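Washing linen-look sheers without shrinking them
Home Help Community > Laundry and Fabrics

Maribel Apaza
Hello everybody! I have floor-length sheers in my living room, an open-weave sort from Prilline, and after two years of city dust they need a wash. The tag has faded so badly that I can't read a word of it. My sister put hers through a normal warm cycle and they came up so short that she now uses them in the bathroom. Mine cost me 200 dollars and I would like to keep them the length they are - is there a safe way to do this at home? I have a front loader and no bathtub.

Garkico
Cold wash, gentle, hang to dry. Done it plenty.

lindenporch
Hi Maribel, and please don't panic, these are kinder than they look. Take out every hook first and give the panels a good shake outdoors, then fold each one loosely into a big mesh bag (a zippered pillowcase does fine). Wash one panel at a time in cold water with a spoonful of mild liquid soap and the slowest spin your machine has. I skip softener on anything woven this open.

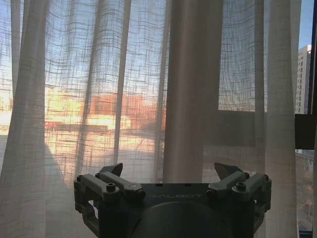
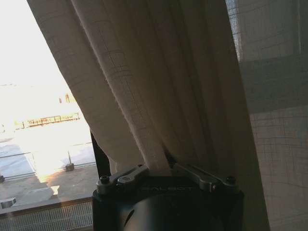
Can I iron them afterward?
A cool iron is fine while the fabric is still slightly damp, with a thin cotton cloth in between, and always moving up and down the length of the panel. Going side to side can pull the weave out of line, and it is a devil to coax back.

What I do most times is skip the iron altogether and hang them straight back on the rod while damp, window open a crack, and let their own weight do the work. Put an old towel on the floor the first hour. If you are still nervous about shrinking, measure one panel before you wash it and do that one alone, then wait until it is completely dry before you decide about the rest. Mine lost a tiny bit the first time and none since.

Vutix
My mother used the dryer on low for hers and never had trouble, but those were polyester I think, so maybe don't go by me. Good luck Saturday or whenever you get to it!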